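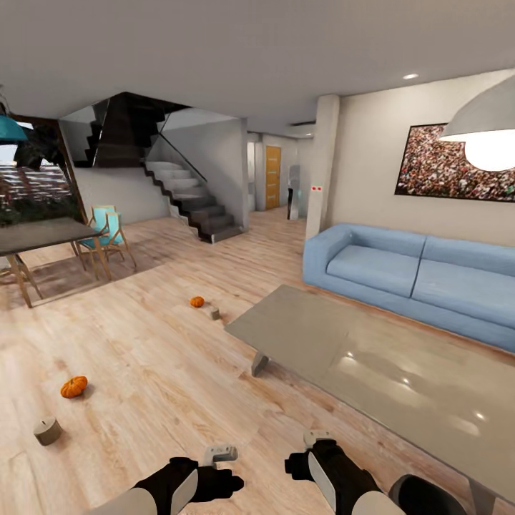

I gave up on curtains in May and I'm so glad I did! The ones I'd ordered from Cantero came up short by a good hand's width, and sending them back would have cost me 23 dollars — no thanks. So now it's plain blinds in the bedroom and nothing at all in the kitchen (we're on the third floor, only the pigeons can see in). I do wake up way too early, but the basil is going nuts. Next up is the hallway, which still smells like paint.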